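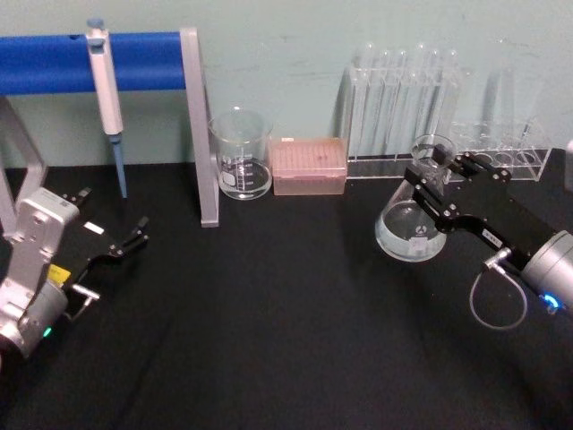 ## 4. Grasp checks and transparent glassware

Stereo depth on clear glass is unreliable. The sensor often returns the wall or the bench behind a flask, so the planner sees free space where there is an object. In the Kilemden stack we work round this in two places.

**Perception.** Segment the glassware in colour first, discard depth inside the mask, then fit a known model to the outline. Tube racks are the worst case – use the rack pose and compute hole positions from it.

**Control.** After closing, compare finger width with the model's neck diameter. The loop runs at 30 Hz; require agreement for 33 consecutive cycles before lifting.

```
grasp:
 target: neck
 settle_cycles: 33
 on_fail: open_and_retreat
```

Once a flask is held, attach it to the arm's collision model. With two arms the other planner must get the same update, or it will plan straight through the glass. Limit tilt as well, as liquid moves.

Exercise: set `planner.max_samples` to 3000 and log failed plans with and without the attached object.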